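Who Knows What, and When: Tracking Knowledge in a Serial Fantasy
Speaker notes, Hedegaard Fiction Workshop, 19 September 2025 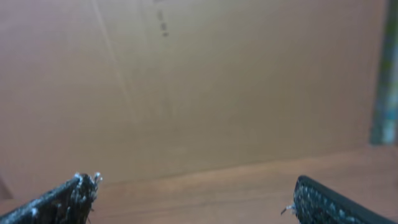 Surely a reader who is enjoying the story won't stop to check whether the innkeeper could have heard about the siege, ran the first comment on the posted outline, and if they do stop, the chapter was dull anyway. Read this out at the start. Half the room will agree with it. The answer comes in section 2.

Slide 1. Scope
The talk covers one kind of continuity error: a character acts on information the character does not have. It leaves out eye color, distances, moon phases and the price of bread. Those have been covered well elsewhere and a search function finds most of them. A knowledge error can't be searched for. The sentence that contains it is usually correct as a statement about the world.

Test case throughout is Plemura, a serial in 185 chapters, close third person, six viewpoint characters. Setting is the port of Clurkard and the hill fort at Zurnetov. News travels between them on foot or by mule. No magic communication of any kind. Mention that this was a decision made in chapter 2 and regretted from chapter 40 on.

Slide 2. Why the error matters
Back to the comment. It's right that readers don't audit. The damage shows up later. In a plot that runs on secrets, the reader keeps a rough model of who has been told what, and uses it to predict scenes. Once a character acts outside that model, the reader has two options: assume a hidden source, or stop maintaining the model. The first produces theories in the comments that the author then has to disappoint. The second makes every later secret worth less.

Plemura example. Chapter 61: the harbor clerk refuses to sign the release because the garrison at Zurnetov has changed sides. The garrison changed sides in chapter 58. The messenger is still on the road in 63. Comments on 61 were positive. By 70 a theory had formed that the clerk was a spy. She was a clerk.

Pause for questions here only if running early.

Slide 3. Three types
a) Early knowledge. Character has the fact before it could arrive. The clerk.
b) Bleed. Character has a fact that belongs to another viewpoint. Most common in the chapter directly after a change of viewpoint. Often a single adjective: "the forged seal" in the head of someone who believes the seal is real.
c) Amnesia. Character was told and behaves as if not. Frequent after a long absence from the page.

Type b is the hardest to catch on a reread. The author knows the seal is forged and so does the reader. The word looks right. Show the two versions of the seal paragraph side by side and let people find the difference before pointing it out.

Slide 4. The ledger
A plain table, one row per transfer of information. Columns: fact, receiver, source, chapter, believed or doubted. A transfer is any moment when a character acquires a fact, whether by being told, overhearing, reading or working it out.

Plemura's ledger has 1,509 rows. Say clearly that this is too many. It came from logging everything in the first pass, including facts that never affected a decision. A usable rule: log a fact only if some character would act differently without it.

The last column was added late and turned out to be the useful one. A character who heard about the siege and dismissed it should behave differently from one who never heard. Drafts tend to treat both as ignorance.

Don't log public knowledge. Put it on a separate sheet with a date in story time and a place: "By the first week of February, anyone in Clurkard who buys fish knows the fort has fallen." This handles background characters in one line.

Slide 5. Using it while drafting
Before a scene, filter the ledger by each character present. Read the rows. Draft without looking at it again. Consulting the table mid-scene produces dialogue in which people recite what they know to each other, and that is a worse fault than the one being fixed.

After the scene, add new rows. Do it the same day. Rows reconstructed a month later have the right facts and the wrong chapters.

For type b, go through the narration and stop at nouns and adjectives that carry a judgment: forged, false, stolen, abandoned, late. Check each against the viewpoint character's rows. Skip dialogue on this pass and give it a pass of its own.

Slide 6. Repairs after publication
A serial can't always be corrected silently. Options used in Plemura, cheapest first:
Change one word in the published chapter. Works for almost all bleed.
Add a rumor. An earlier chapter gains a line in which a mule driver says something half right. Works for early knowledge if the character's action also fits the half-right version.
Make it a guess. The character is asked how she knew and says she didn't. Use once per book at most.
Move the event. Expensive. Chapter 58 could have been shifted to an earlier night, but the snow in 57 depended on it.

The clerk was repaired with the rumor. The line went into chapter 59. It is flat and does the job. Read it aloud:

"Fort's got a new flag up, or the old one's in the wash," the driver said. "I wasn't asking."

Then read the clerk's refusal again with that line in place. Her wording had to change from "has changed sides" to "may not be ours."

Slide 7. Limits
First person retrospective needs a second set of rows, one for the narrator at the time of telling. Not attempted here. Omniscient narration mostly removes type b and leaves the other two intact.
The ledger does nothing for lies. A lie goes in as a transfer like any other, with the false fact in the first column, and has to be flagged by hand. A color fill is enough.
Short stories don't need any of this. Margin notes will do below novella length.

Handout: blank ledger, the public knowledge sheet for Clurkard, both versions of chapter 61. Leave the stack by the door. Take questions on slide 6 first, as the repair options drew the most mail.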